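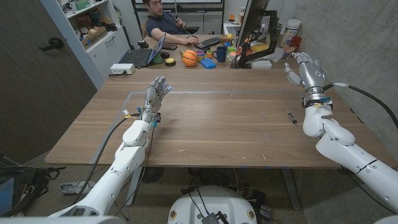
Home & Shop Automation > General > Can the machines do chores yet?

gasketcase
Posted 2026-10-07
I've been reading this board since August and I still can't tell whether I should hold out for a machine or go buy another mop. So, a plain question. Is there anything with fingers that can clear a kitchen table today, in my house, with my kids' junk on it? I don't mean a demo. Cups, a sponge, a marker with the cap half on.

torque_wrench_tom
No.

halfpintshop
Tom's right but stingy. We had a Skasulano arm on trial at the shop for 11 weeks, sorting fittings into bins. It was slow and it never once complained about the radio, so call that a draw with the last guy. It did the same bin, same fittings, same light. Move the bin over a foot and you had yourself a very expensive coat rack.

gasketcase
My mop also stops working when I move away from it, so I'm not sure that's a knock.

nightshift_deb
Arms have been fine for years. Hands are where the money goes. Five digits sound great until you ask them to pick a flat sponge up off a flat table. A toddler does it by mashing. The machine wants to think it over.
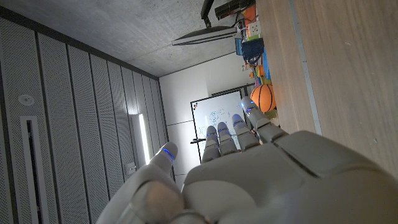

plainoldbob: Disagree with Deb. Fingers are the whole point, because my house was built for things with fingers. I don't want a suction cup deciding what to do with my coffee mug. Give it two more years.

nightshift_deb
You said two more years on the Nendura thread, Bob. You've been saying it for 3,000 posts.

plainoldbob
And I've been getting closer every time.

halfpintshop
For what it's worth, I kept a tally on the last day of our trial. 137 picks, 3 drops, and one fitting we still haven't found. Good numbers for a bin. Now picture those 3 as your grandmother's plates.

gasketcase
OK, so here is where I've landed. Stacking cups, maybe, if they're always the same cups. Wiping, maybe, if somebody clears the table first – and clearing the table was the chore. 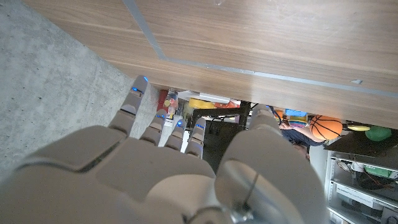
Which leaves reaching under things, and that's the job I would pay for. Half of what my kids own lives under or behind something, and I'm the one down there with a yardstick. If Hernolmont or Yap or anyone else sells me a hand that goes in after a ball and comes out with the ball, I'll quit asking questions here.

torque_wrench_tom
Buy the mop.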